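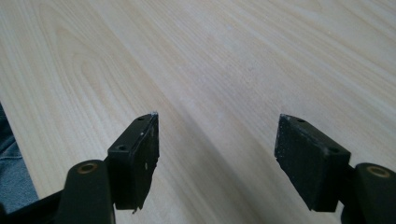 Pale wood grain on the tabletop, Gornau test room

Wanted: people who doubt what it says on the package

Most soap dishes are sold with a promise. The ridges keep the bar dry, a dry bar lasts longer, and the money you save pays for the dish. We have read a lot of these claims over the past year and have yet to see one with a test behind it that we would trust. Some cite "lab results" with no lab named. One told us the ridges were "engineered for airflow" and, when we wrote to ask how, sent a coupon.

Maybe the claims are right. We would like to find out, and for that we need people who use bar soap every day and are willing to write things down.

The study starts in May and runs for four weeks. You will get two dishes, one with a ridged inside and one flat, and a supply of plain unscented soap. You use one dish for the first half and the other for the second. Every evening you weigh the bar on the kitchen scale we lend you and write the number on a card. Please don't guess and please don't fill in a whole week at once on the last night. We can usually tell, and we have had to throw out cards before.

You will also come to our room in Gornau twice, once at the start and once at the end. Each visit takes an hour or so. You will sit at a table, set out soap and dishes the way you would at your own sink, pick up the bar, put it back, and tell Seema Dixit what annoys you about it. Does it stick? Does it slide off when you reach for it in a hurry? Can you get a thumb under the edge? Complaints are welcome.

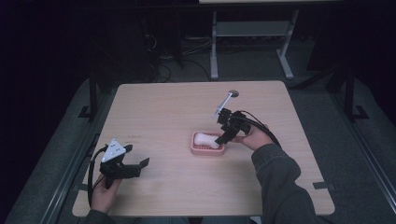 Forkilari Consumer Testing — Bath and Kitchen Group

A pink dish with a ridged interior is one of the kinds we are looking at. Color has no bearing on the test as far as we know, though one seller does claim that lighter dishes "feel cleaner." We have left a line on the card for that, mostly so that somebody can tell us they noticed no difference.

Who we are looking for

Adults who live within an easy trip of Gornau and have one sink they use for most of their hand washing. Households of up to 4 people are fine, as long as everyone at that sink uses the test bar. If half the family is going to keep a pump bottle next to it, say so when you apply. It won't rule you out, but we need to know before we compare your numbers with anyone else's.

You should not apply if you or a close relative works for a company that makes soap or bathroom goods, if you react badly to plain soap, or if you expect to be away for more than two nights during the study.

What you get

We pay $22 for each visit and the same again for each full week of cards. You keep both dishes and any soap left over. There is no prize draw. We don't think much of prize draws as a way of paying people.

What we can't promise

That the results will be interesting. A test like this can easily end with no clear difference between the two dishes, and if so we will print that. Aoife Moynihan ran our drain rack test, where the fanciest rack did about as well as a folded towel, and the maker was not pleased. The makers don't pay for this work and don't see the results before you do.

How to apply

Call Diarmuid Hegarty at extension 2694, mornings until 11:30, or write to him care of the Gornau office. Tell us how many people share your sink, what soap you use now, and what you keep it in. A saucer counts. Leave a phone number where we can reach you in the evening. He will call back either way, including to say no.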